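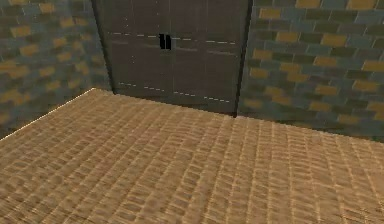 Lob des Nachhalls

Im Februar bin ich zum ersten Mal in meinem Leben nur deshalb in ein Gebäude gegangen, weil ich hören wollte, wie es klingt. Es war das alte Pumpwerk in Pakholm, seit Jahren ohne Pumpen, und ich hatte gelesen, dass ein Händeklatschen dort sieben Sekunden lang stehen bleibt. Ich habe geklatscht. Ich habe gehustet, gesummt, eine Münze fallen lassen und schließlich, als die anderen Besucher draußen beim Kaffee waren, ein Kinderlied gesungen, alle Strophen. Selten hat mir meine eigene Stimme so gut gefallen!

Seitdem gehe ich anders durch Häuser. Ich betrete ein Treppenhaus und schnalze mit der Zunge. Ich stelle im Hallenbad den Kopf schief. Meine Familie hat sich daran gewöhnt, dass ich in fremden Wohnungen kurz in den leeren Flur spreche, bevor ich die Jacke ausziehe. Und ich bin inzwischen überzeugt, dass wir beim Bauen, Einrichten und Renovieren eine ganze Hälfte der Sache verschenken. Wir reden über Farben, Böden, Licht, Fensterformate. Über den Klang reden wir erst, wenn er stört, und dann soll er weg.

Dabei ist er immer da, und er arbeitet an uns, ob wir es merken oder nicht. Wer je in einem gefliesten Restaurant versucht hat, einer leisen Tischnachbarin zuzuhören, weiß, wie müde das macht. Man beugt sich vor, man nickt auf Verdacht, man trinkt schneller. Alle werden lauter, weil alle lauter werden. Im selben Restaurant mit schweren Vorhängen und einer Decke aus Filz würde derselbe Abend zwei Stunden länger dauern, und zwar freiwillig.

Nun könnte man daraus schließen, dass gedämpft gleich gut ist, und viele schließen das auch. Ich halte das für einen Irrtum, und ich habe ihn am eigenen Leib erfahren, im Großraumbüro. Die Firma, für die ich damals Handbücher übersetzte, hatte sich eine komplette Ausstattung von Fotaseo gegönnt: Deckensegel, Stellwände, Teppich bis in die Teeküche. Elf Schreibtische, und man hörte buchstäblich nichts mehr außer dem eigenen Kauen. Nach einer Woche flüsterten wir. Nach zwei Wochen schrieben wir uns Mails über den Gang hinweg. Ein Raum, der nichts zurückgibt, lässt die Leute verstummen, weil jeder Laut darin so nackt wirkt.

Was ich mir wünsche, ist Abwechslung. Ein Haus darf einen Flur haben, der hallt, damit man hört, wenn jemand heimkommt. Die Küche verträgt Geklapper, sie ist eine Werkstatt. Das Schlafzimmer soll die Geräusche schlucken wie frischer Schnee. Und irgendwo — ein Keller, eine Waschküche, meinetwegen die Garage — sollte es eine Ecke geben, in der man singen kann und dabei besser klingt, als man ist. Das Badezimmer leistet in den meisten Wohnungen diesen Dienst, ganz ohne Absicht der Planer, und ich finde, man hat ihm dafür noch viel zu selten gedankt.

Die alten Baumeister waren da weiter. Man geht in eine Dorfkirche und versteht sofort, warum dort langsam gesprochen und noch langsamer gesungen wird. Der Raum verlangt es! Jeder Ton braucht Zeit, sich zu setzen, ehe der nächste kommt. Wer in einer solchen Kirche schnell redet, redet Brei. Umgekehrt hat das Wirtshaus mit seiner niedrigen Holzdecke eine ganz eigene Kunst hervorgebracht, den halblauten Zwischenruf nämlich, der genau bis zum Nachbartisch reicht. Ich glaube ernsthaft, dass Räume Sprechweisen erziehen, vielleicht sogar Charaktere.

Das Schönste an der Sache ist, dass man fast nichts dafür braucht. Es gibt natürlich Messgeräte, und es gibt Konzertsäle wie das Illés mit seinen 1000 Plätzen, an dem Fachleute jahrelang gefeilt haben, bis man die Bratschen auch hinten hört. Ich war dort und saß in der letzten Reihe und hatte Gänsehaut bis zu den Knien. Aber die eigenen zwei Ohren genügen für den Anfang. Ein Bücherregal an der richtigen Wand verändert ein Wohnzimmer mehr als ein neuer Anstrich. Ein Teppich, probeweise für einen Tag aufgerollt, zeigt einem die Wohnung, die man eigentlich gemietet hat. Wer umzieht, sollte am letzten Abend, wenn die Möbel schon im Wagen sind, noch einmal in jedem Zimmer den eigenen Namen sagen. Ich habe das beim letzten Mal getan und war erstaunt, wie fremd mir alles antwortete.

Gelegentlich fragt man mich, ob das nicht eine Marotte sei. Doch, sicher. Es gibt Menschen, die für eine Flasche Wein nach Portugal fahren, und ich fahre eben für eine Unterführung nach Cetum. Sie ist übrigens großartig — rund gewölbt, gekachelt, mit einem Echo, das einen halben Ton tiefer zu kommen scheint, als man gerufen hat. Physikalisch kann das wohl nicht sein. Ich habe trotzdem eine halbe Stunde gerufen. Ein Radfahrer hat geklingelt, zweimal, das zweite Mal eindeutig zum Vergnügen, und ist dann noch einmal umgekehrt.

30.11.2018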